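Inclusion survey report for Rolland shows fewer replies than we received
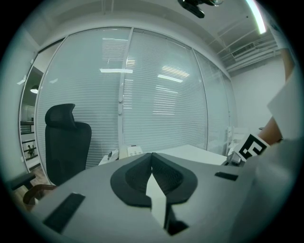 Opened: Thursday, September 19, 2019
Product: Mosora Workplace Survey, reporting module
Priority: High
Status: Solved, waiting for one confirmation

Hello,

I work in the people and culture office of Rolland. In the summer we asked all our employees to fill out a survey on fair treatment at work: hiring, promotion, pay, and whether a person feels safe to report discrimination to a manager. We promised the staff that the complete results would be published on our internal site, also the parts which are not flattering for us.

The survey page in Mosora says 763 completed replies. When I build the summary report, the first page says 500. I have tried it in two browsers and on the computer of a colleague. The result is always the same.

This is a serious matter for us. Two of our plants are almost completely missing from the report, and these are the plants where the complaints about promotion came from. If I publish it like this, the employees there will think that we removed their answers on purpose. I would think the same in their place.

I attach the report and the settings page.

Reply from Mosora support

Thank you for the clear explanation. Please check the following:

Is the date filter on the report set to "All replies"?
Is the option "Exclude partial replies" on or off?
Do you build the report directly in Mosora, or do you send the data first through another tool?

Please do not close or reopen the survey while we are looking at it. It would change the time stamps.

Reply from customer

The date filter is on "All replies". The partial replies are excluded, but I understand that the figure 763 already counts only completed ones, so this cannot be the reason. I switched the option off for a test and the report still said 500.

To your last question - yes, there is another tool. We use the Cultuso connector, which adds the department and the plant to each reply from our payroll list in Stikari. Without it the report would not know who works where. The names are removed before anything arrives in the report, this was agreed with the union.

Reply from Mosora support

Thank you, this helps a lot. The Cultuso connector reads replies in pages, and the older version of it reads only the first page, with a maximum of 500. The replies are sorted by location code, so the locations at the end of the list are lost. Nothing is deleted in the survey itself.

Could you tell us the version of your connector? It is under Settings, Connections, Details.

Reply from customer

It says version 3. I am relieved that the answers are still there.

I have to say that I saw no warning anywhere. The report looked finished and correct, with nice charts, and I noticed the difference only by chance. Another company could have published it already.

Reply from Mosora support

We agree and we have passed this on to the reporting team. A message should appear when the number in the report differs from the number in the survey. I cannot promise you a date for it.

Please do these steps in this order:

Disconnect Cultuso under Settings, Connections. Your survey data stays where it is.
Install the current connector and sign in again with the administrator account.
Import the location list from Stikari one more time.
Build a new report. Do not refresh the old one, it keeps the old data in memory.

Reply from customer

I did all the steps. The import took around 10 minutes. The new report shows 763 on the first page and both plants are there with their own charts.

One small team has now no chart, only a grey field with "Hidden for privacy". Is it a new error?

Reply from Mosora support

No, this is on purpose. Groups with fewer than 10 replies are not shown separately, so that no person can be recognized by their answers. Their answers are still included in the total for the plant. You can raise this limit, but it is not possible to lower it.

Reply from customer

Good, then we leave it. I will write a short note under the chart, so that the team does not feel forgotten.

The results for promotion are clearly worse now than in the first report. Our management has received the new version and the old one is marked as invalid. We will repeat the survey in November with fewer questions. Can you confirm that the connector will stay on the current version until then, also if our IT department moves our account to the new server? Please keep the ticket open until I have your answer to this.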